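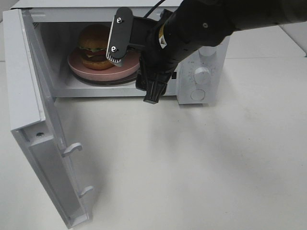 Tsikata Meeting Timer - for speaking clubs

Three lights, one box, one remote. Green, amber, red. Made for clubs where the timekeeper is usually whoever turned up first and got handed the sheet.

Comes loaded with the usual timings for icebreakers, prepared speeches, evaluations and off-the-cuff topics. Change any of them with the two arrows on the back. Hold both arrows to go back to the orginal settings.

What's in the box
Timer unit with stand
Remote (batteries included, 2 x AAA)
Mains lead, UK plug
Spare timing cards, pack of 100
Carry bag, drawstring
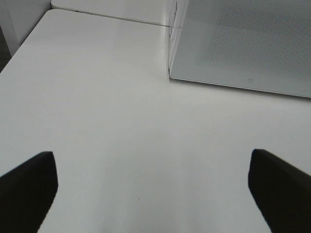 White tabletop, seen close up.

Lights can be read from the back of a decent sized hall. Buzzer is off by default. Some clubs like it for topics night, most don't - switch is underneath.

The remote works with the timer facing away from you, so sit at the side if you want. Pause button is for when the fire alarm goes or somebody's phone does. Pressing pause twice does NOT reset, you have to hold it. We get asked this a lot.

Running a contest? Cover the number display with the slide-over panel so speakers see lights only. Chief judge can still read the time from the back. 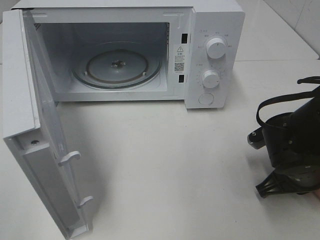

Same goes for training evenings, where you may want new members to get used to lights before they ever see a clock. Dela Agyeman at Dristthorpe Speakers runs all her officer training this way and lends the unit to two clubs nearby.

Size and weight
Height 195 mm on the stand. Fits in a rucksack. Lead is 3 metres, extension not supplied.

Club price
Discount for affiliated clubs, email Raquel Cardoso in the shop with your club name and area. Invoices fine, pay by the end of the month. Next batch due in May, pre-orders open now.
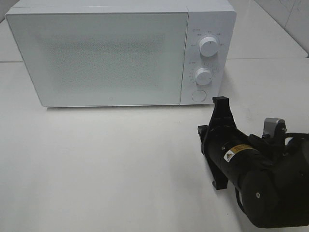

Microwave with two dials and a button beneath.

Also from Tsikata
Sinano lectern lamp, clip on
Bukon ballot box, folds flat
Guest name badges, blank
Evaluation slips, tear off pads

Returns
Unused, in the box, with the lead please. Faulty units replaced, just tell us what the lights are doing when you write in. Postage back is on us if its faulty.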